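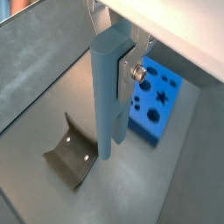

Two blue-gray gripper fingers under a white wrist housing.

Cold Stock: Shooting "Sketwood" on 16mm

February 15, 2019

Tatsuya Honda spent 76 days on the Drivevberg ice field with a film camera, a sound recordist and one assistant. The result is "Sketwood," a feature-length documentary named after the hut in which the three of them slept. It follows a survey party measuring the retreat of the ice. Most of the decisions that shaped how it looks were made before the crew left, and most of them concern temperature.

Film base stiffens in the cold. Below a certain point it loses enough flexibility that a loop formed at room temperature will not hold its shape in the gate, and perforations tear at the pulldown claw. Honda ran tests in a commercial freezer using short ends from an earlier job. At normal running speed the stock held. At higher speeds it snapped, usually in the first few feet. He dropped slow motion from the plan and shot the whole picture at 24 frames per second.

The camera was stripped and relubricated. Standard grease thickens and loads the motor, and a loaded motor drains the battery and drifts off speed. The technician removed all of it and used a thin synthetic oil in small quantity. That treatment has a cost. The movement runs louder, and it has to be undone before the camera goes back to ordinary work. The recordist, knowing this, asked for a heavier barney and a longer boom.

Lenses were the larger problem. Honda carried two primes and one zoom, all made by Vollier and all old enough to have mechanical focus and iris rings with no electronics in them. The zoom went stiff on the third morning and stayed in its case for most of the shoot. The primes were usable throughout, though the witness marks no longer agreed with the tape. Metal barrels contract, and the flange distance shifts with them. On the wider lens the error disappeared into depth of field. On the longer one it did not, so the assistant made a second set of marks on white tape every morning after the camera had stood outside for an hour.

"I stopped trusting the engraved scale," Honda says. "The tape was ugly but it was right."

Condensation was handled by routine. A cold camera carried into a heated hut will collect water on every glass surface, including the ones inside the viewfinder. The camera therefore stayed outdoors at night in a sealed bag within a padded case, and only the batteries and the exposed magazines came inside. Magazines were loaded in an unheated porch with a changing bag. Each was left to match the outside temperature before it was threaded. Honda advances cold film slowly by hand through the first loop, listens to it, and then runs a short burst before rolling.

Static was the one fault that tests had not shown. Dry air and fast rewinding produce discharge marks, small branching flashes that are exposed into the emulsion and cannot be seen until processing. The crew rewound nothing on location after the first lab report mentioned them. Four shots in the finished film still carry the marks, all in the opening section. Honda left them alone.

Exposure was conservative. Snow pushes a reflected meter toward underexposure, so he metered incident light and opened half a stop beyond the reading for faces. He rated the negative slower than its box speed throughout. The footage went out by supply flight in batches, with a temperature card in each can, and was processed at the Owino laboratory. Reports came back by radio, read aloud.

The crew exposed 80 rolls. Owino scanned the full negative at 2K, and the editor worked from those files with the original edge numbers burned in. Her first assembly contained 461 shots. The released version has far fewer, and several of them run for the full length of a magazine.

The grade is restrained. Shadows were allowed to stay blue where the negative was blue, and the only heavy correction is in the interiors, where a gas lamp had shifted everything toward orange. Grain was not reduced. Dust was removed by hand, frame by frame, after an automatic pass began erasing falling snow along with it.

Sound was cut separately and takes a different approach. The recordist's location tracks were full of wind and camera noise, and many had to be rebuilt from wild recordings made at the same spots after the camera had been shut down. The footsteps are original. So is the ice, recorded with contact microphones frozen into shallow holes.

A print is being struck for theaters that can still project one, with the first screenings set for March. Honda has had the camera regreased. The Vollier zoom is in pieces on a bench, waiting for a replacement helicoid.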